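Ullwood Folding Notes, README

Hi, and thanks for grabbing this folder! I'm Mbali Steyn, and this is my ongoing pile of notes and pictures about folding clothes on a bed. Yes, a bed. I don't own a folding table, I've never lived anywhere with room for one, and most people I know dump the clean laundry on the mattress and deal with it there. So that's what the collection covers: T-shirts mostly, a few pillowcases, and a very small number of fitted sheets that I'd like to forget.

What's in the folder

There are 258 pictures in total. Of those, 170 are T-shirts and the rest are everything else. They live in 5 subfolders, named after the kind of item (tees, pillowcases, towels, sheets, odds). The odds folder is exactly what it sounds like: one apron, a bunch of scarves, a bathrobe belt without a bathrobe.

Next to the pictures is a plain text file called notes. One line per picture, in the same order as the file names. I wrote down the item, the main color, how it was lying when I started (crumpled, half open, flat, inside out) and what it was lying on. If I couldn't decide on a color I wrote the one I'd use when asking somebody to pass it to me. Sevim Oral went over the lines with me in April and we argued a lot about gray versus beige, so you'll see "beige-gray" more often than any sane person would write it.

How I use the words

Crumpled means I'd have to pull it open before I could fold it. It doesn't have to be a ball! A shirt can be spread pretty wide and still be crumpled if the hem is tucked under itself or the sleeves have gone missing in the folds.

Half open means one side is lying the way you want and the other side isn't.

Flat means ready to fold. A few wrinkles are fine, I'm not ironing anything.

Inside out gets its own word because it changes what you do first. Please don't merge it with crumpled. I did that in the first version and had to go back through 40 lines to sort it out.

The surface matters too

I didn't expect to care what was underneath, but I do now. A smooth sheet lets a T-shirt slide, so when you tug one sleeve the whole thing comes along with it. A fuzzy blanket holds on to everything. The quilt (it's the Enriquez one, I mention it by name in the notes) is somewhere in between, with the extra annoyance that the stitching shows up as lines and makes it hard to tell where a hem ends.

Pale sheets are the nicest to work with if you're looking for edges. A blue shirt on a light bed is easy, a white shirt on a light bed is a pain, and I've kept both kinds in.

With tees I look for the neckline first. Once I know where the round part is, the shoulders are easy to find, and then I can follow the sides down to the hem even when the bottom half is all bunched up.

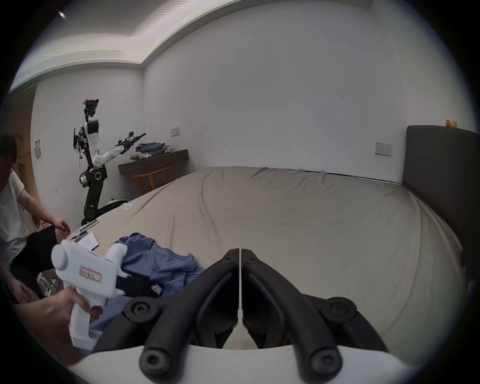 After the neckline I go for the shoulder seams, pinch both, lift, and give it one shake. Sevim starts from the hem and swears it's faster. Her notes are marked SO at the end of the line so you can tell whose habit you're reading.

Stuff that's missing

No socks. I tried, and matching them is a different hobby. No kids' clothes either, and hardly anything with buttons. I'd love some dress shirts if anyone wants to send a batch.

The lines for towels are thinner than the rest. I got lazy there, sorry, and the starting position is blank on a bunch of them. Blank means I didn't write it down, so please don't read it as flat.

Changes since the last version

Renamed the scarves so they sort properly. Took out the doubles in pillowcases. Fixed "sleave" everywhere, I hope. The old Zusus spreadsheet is gone and the text file replaces it, so if you have something that still reads the spreadsheet, point it at notes instead.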